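Evening Class in Papercraft and Bookbinding
Handout 4: Folding, grain and the single-section pamphlet
Tutor: Tegwen Gough
Revised 2023-07-28

Hello again. I've typed up what we covered last week, plus the bits I forgot to say because I got carried away talking about glue. Bring this with you, it has the sewing pattern on it and I'm not drawing it on the whiteboard a third time!

Grain first

Paper has a grain, same as wood does. When it's made on a machine the fibres mostly line up in one direction, and the sheet will fold nicely along that direction and sulk if you fold it across. In a book the grain wants to run from head to tail, parallel with the spine. If it runs the other way your pages won't drape, the book springs open on the table, and when you paste anything it cockles.

How to find it: bend the sheet over gently without creasing it, and feel how much it pushes back. Then turn it and bend it the other way. The floppier bend is the one parallel with the grain. If you can't tell (thin paper is a pain for this) cut a little square off the corner, pencil a line on it so you know which way up it was, and dampen one side. It'll curl into a tube, and the tube lies along the grain.

Or tear it. A tear with the grain goes fairly straight and a tear across it wanders off. I do this with newspaper when I'm explaining it to people at parties, which may be why I don't get asked to many.

One more way, for stiffer stuff: cut two narrow strips from the same sheet, one from each direction. Hold them together by one end, between finger and thumb, and see which one droops. The droopy strip was cut across the grain, the one that stays up was cut along it. Mark the big sheet straight away with a pencil arrow. You will think you'll remember. You won't.
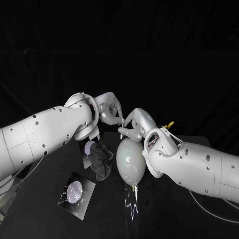

Fig. 1. Small white strip, held between thumb and fingertips.

A word about buying paper. Most of the ordinary A4 you'll find in a stationer's is long grain, so when you fold it in half to make an A5 booklet the grain is going the wrong way. For practice that's fine, please don't go spending money. For something you want to keep, look for short grain A4, or buy a bigger sheet and cut it down. Morfudd Bellis has a shelf of offcuts at the Dornville shop and she'll let you rummage if you ask nicely and put things back.

Folding

Fold each sheet on its own, then nest them. I know it's tempting to do the whole lot at once, and the pages in the middle always creep about and you get a fat round fold with no edge to it.

Line up the corners, hold them down with your spare hand, and run the bone folder from the middle of the fold outwards, once each way. Keep the folder fairly flat. If you press with the edge of it you'll get a shiny streak, and on dark paper it never goes away. A scrap of tracing paper on top will save you.

Four or five sheets makes a decent pamphlet. More than that and the inner pages start poking out at the fore edge (this is called creep, and no, you haven't done anything wrong). Trim it at the end, after sewing. Several of you trimmed first last week and I kept quiet, but I did see.

Piercing and sewing

We're doing the three-hole stitch. Open the section at the middle, lay it in the cradle or an old phone book, and make one hole at the centre of the fold and one each side, not too near the ends. Push the awl straight down into the fold. If it goes in at a slant it'll come out beside the spine and everyone will know.

Thread: linen, a little beeswax, cut to two and a half times the height of the book. Then:

Start inside, at the centre hole, and go out. Leave a tail.
Come back in at the top hole.
Go straight down the inside, past the centre, and out at the bottom hole.
Back in at the centre.
Make sure your two ends are on either side of that long stitch, pull snug, and tie a reef knot over it.

Pull along the spine, towards the hole you're heading for. Pull at right angles and the thread will rip through the paper like cheese wire. I still do it when I'm chatting. If you'd like the knot on the outside as decoration, start outside at the centre and do everything the other way about.

Covers

A single fold of heavier card, grain running head to tail again, cut a touch bigger than your pages. Score it before folding. You can sew straight through the cover with the pages, and for this first one that's what I'd like you to do. We'll get on to hard covers in August when there's more table space and I've found the book press.

Last bit, because three of you asked about printed booklets and magazines. A pamphlet like ours is the same thing as a stapled magazine, only with thread. The ones with a flat spine are usually glued, and if you crack one open you can see how little is holding it. Small societies often put out a numbered newsletter every season, with the pages running on from one issue to the next through the whole volume, so that a year's worth could be bound up together at the end. It's a lovely habit and I wish more of them still did it.
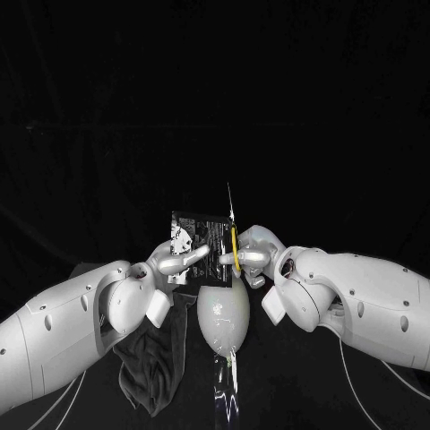 Dark plastic package with a white printed label, yellow ring at its right edge

With a newsletter like that the page number carries on across the issues, and whoever binds it doesn't need to fiddle about with page one starting over again. If you're making a set of pamphlets for the family, do think about numbering this way. A run can get very long: the fattest volume I've ever had to bind went past 700 pages, and I had to split it and make two spines.

For next week

Make two pamphlets at home, one with the grain right and one with it wrong, from the same paper if you can. Leave them on a windowsill for a few days and bring both. You'll also need a metal ruler, a pencil that's been sharpened this year, a darning needle or something else with a blunt end, and a cutting mat if you own one (I've got spares, they're a bit battered).

Please don't bring superglue. You know who you are.

Tegwen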